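Subject: Re: [dry-eye] Warm compresses, how long before you gave up?

On 9th March, Kaijage wrote:

> Hi all, new here. My optometrist says my oil glands are blocked and told me
> to do a warm compress twice a day. I've been using a washcloth and hot
> water and I can't say it does much. It goes cold in no time.
>
> Did any of you stick with it? And do the drops with preservatives really
> matter, or is that just a way to sell the expensive kind? I'm at a screen
> all day and by the afternoon it feels like sand.

Hi Kaijage, and welcome!

I went through the washcloth stage too and I hated it. By the time I had wrung it out, found somewhere to lie down and gotten comfortable, the thing was lukewarm. My eye doctor told me she wants 10 minutes of steady warmth, and there is no way a washcloth does that unless you keep getting up to reheat it (and then you're walking around the kitchen with your eyes half shut, which I have done, and I have the bruise on my shin to prove it).

What worked for me was a bead mask you heat in the microwave. Mine is the Bestlow one, bought at the drugstore, and I'm sure the others are just as good. Start with less time than the packet says and test it on the inside of your wrist first. It should feel cozy, never hot. Afterward I do the lid massage, very lightly, down on the upper lid and up on the lower one. Get your optometrist to show you that part in person! I was pressing way too hard for months.

How long before I noticed anything? Longer than I wanted. I started in July and kept a little diary, and the first entry where I wrote "not bad today" was well into the fall. I skipped plenty of evenings, though, so you may do better than me.

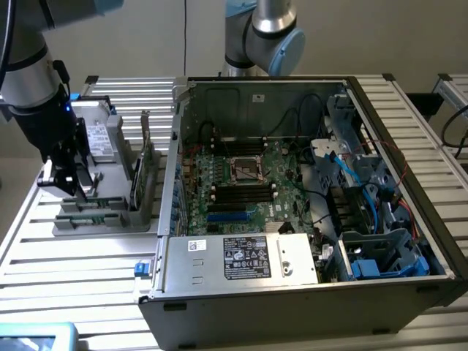 Njoroge Tanui

On the drops: my doctor's take was that the preserved kind is fine for a few times a day, but if you're using them more often than that, the preservative itself can start to irritate. I was putting them in constantly, so she moved me to the single-use vials. Yes, they cost more. I paid 70 dollars for my last big box and grumbled all the way home. Ask which kind she'd pick for you, and stay away from the "gets the red out" ones for everyday use. Mine were redder than ever once I stopped those.

And the screen thing, oh boy. You blink a lot less when you're staring at something, and half of the blinks you do make don't close all the way. I lowered my monitor so I'm looking slightly down at it, and I turned the desk vent so it no longer blows in my face. The vent made more difference than anything I've bought. I also shut my eyes fully for a couple of seconds whenever I finish a page or send an email. My coworkers think I'm praying.

One more thing, if your eyes get painful, or light starts to bother you, or your vision changes and doesn't clear when you blink, call the office and skip the list. We're a friendly bunch but we can't look at your eyes.

Does your mask or washcloth go on before or after you take your makeup or contacts out, by the way? Contacts should be out first, and I found the mask works better on a clean face.

Let us know how you get on!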